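Search this site Go

Print this page | E-mail to a friend

Wood grain (tabletops)

Grain is the pattern the fibres leave on a board, and I could talk about it all day! On pale tables it's easy to miss until you get your nose right down to it.
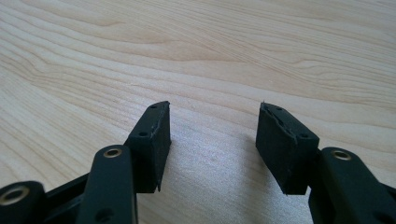
Grain curving into long, wavy loops on a pale tabletop.

I call those loops "hills", though my old teacher Assunta Palumbo said "cathedrals" like everyone else. They turn up when a board is sawn flat across the growth rings - cut it the other way and you get straighter lines.

Light matters too. A bright patch can wash the lines out almost completely, so I always look from two sides before I pick up any sandpaper (I start at 168 strokes a board, silly habit).

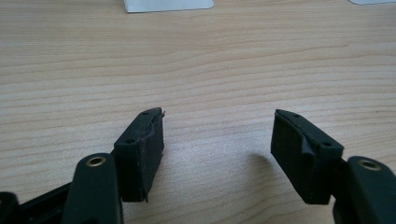
Fine, wavy lines and darker streaks in honey-coloured wood.

See also: Knots; Oiling a table

Contact Noemi Pace | © Selis, August 2026 | Back to top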